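### 1/

A thread on what it's like when your job gets two robot arms. I work in returns at Trero, in the Corness building, the one with the roof that drips on the recycling. People post you back their phones and we decide what happens to them. I've been asked about the arms at every family meal since they went in, so from now on I'm just sending everyone this link.

### 2/

The job before: pick up phone, turn it over, look for cracks, peel off case, put phone down straight under the lamp, type a grade. Next phone. On a busy shift that was 263 of them, and by the end I would see a rectangle of toast and want to give it a B minus.

### 3/

The job now: the arms do the picking up and the putting down. I do the looking and the typing. Management calls this "freeing you up for judgement". My wrists call it overdue.

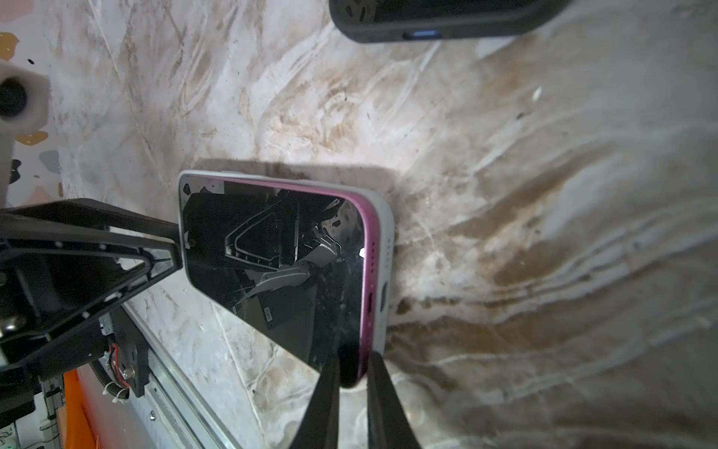

Anyway, the wrists. I used to go home with a bag of frozen peas on each one, and I haven't bought peas since the spring. If you want the case for automation in one line, that's mine, and it's better than anything on the Sezer slides. (Sezer supply the software. They also supplied 40 slides.)

### 4/

Things the slides didn't mention: somebody has to sit with the arms and teach them. For the first month that was my whole job. You move the thing through the pick-up by hand, then again, then again with the phone turned a bit. It was like training a new starter with no small talk and no interest in where the toilets are.

### 5/

I was good at it, annoyingly. You find out how much you know when you have to do it slowly for a machine. I didn't know I tilt a phone before I lift it. I've been doing it for years. There is now a tilt in the software and it's mine, and my payslip does not reflect this.

### 6/

We did ask about the payslip. The first offer was a certificate. The second offer was 20p an hour, for "robot supervision", which we took, and I can report that supervising a robot is very like supervising anybody. Mostly you stand near it looking as though you might say something. 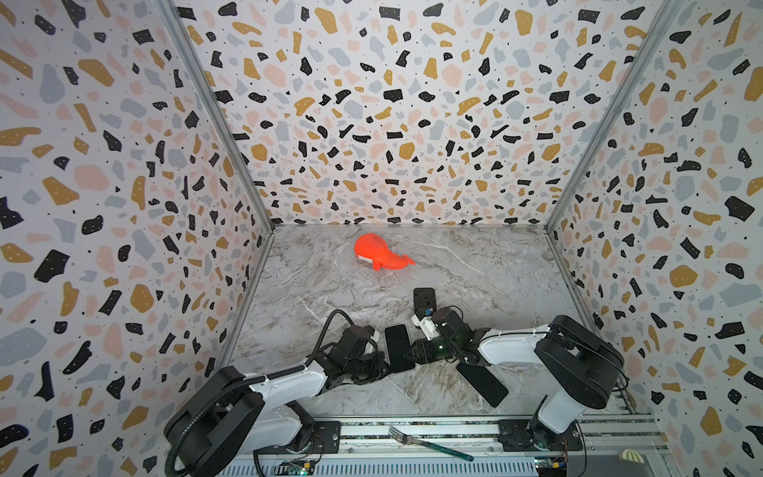

*The arms on the bench, orange whale at the back.*

### 7/

What's changed most is the talking. Five of us used to sit in a row and grade and chat, hands busy, mouths free. Whole divorces were processed at that bench. Now two of us watch the arms, two are on packing, and one has gone over to Plalora, who grade everything by hand and are apparently very proud of it.

### 8/

No redundancies, before anyone asks. There was "natural turnover", meaning the Plalora move and a retirement, and neither chair got filled. I don't know what you call a job that vanishes after the person has already left it. HR call it headcount.

### 9/

The breaks are different too. You used to stop when your hands had had enough. The arms don't have enough, so now there's a rota for stopping, and my tea is at 10.40 whether I'm thirsty or desperate. We got it extended to 20 minutes by pointing out that watching is tiring. It is, too. Try watching something do your old job a bit slower than you did it.

### 10/

Yes, slower. I timed it one afternoon in August when I should have been doing something else. I'm quicker on any single phone. The arms win on the ones after lunch.
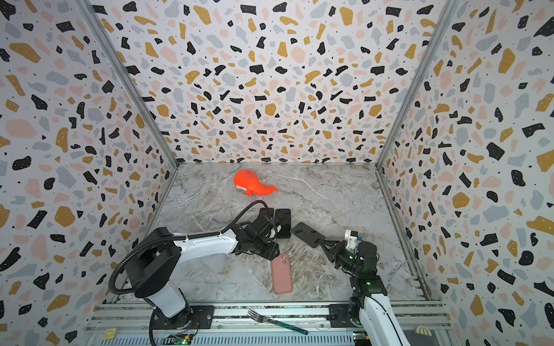 One reply already in, asking whether I'd go back to doing it all by hand if they offered. The same person wants to know if the union was in the room when it was decided, and says theirs heard about the new kit from the delivery driver.

### 11/

Answering that properly. Would I go back: no, see peas. Was the union in the room: it was in the second room. The first room was Trero and Sezer and a tray of sandwiches. By the time we got asked, the questions were things like which side of the bench we'd prefer the emergency stop.

(Left. We said left. It's on the right.)

### 12/

What I'd have asked for in the first room, if there'd been a chair for us:

1. Put the teaching in the job description, and pay for it from day one.
2. Let the people on the bench decide when the arms get paused. For weeks we had to ring upstairs, and upstairs was at lunch.
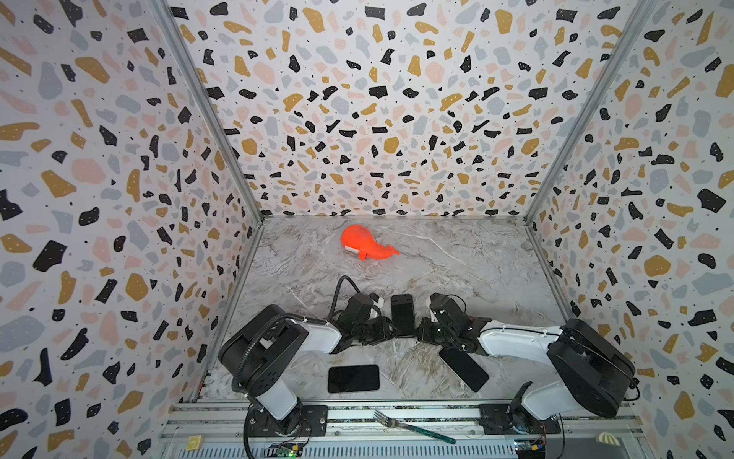
3. Say in writing what happens to empty chairs.
4. Keep one bench where people still grade by hand, so the new ones learn what a bad phone feels like. You can't judge a thing you've never picked up.

### 13/

We've got number two. Number one is "being looked at", and has been since the certificate. Number four got a surprisingly warm reception from the Sezer lot, because when the arms meet something they don't like the look of, the procedure is to fetch one of us.

### 14/

I don't hate them. I said good morning to the left one last week and the packing side heard. Muting this now, my tea's at 10.40 and the rota waits for no one.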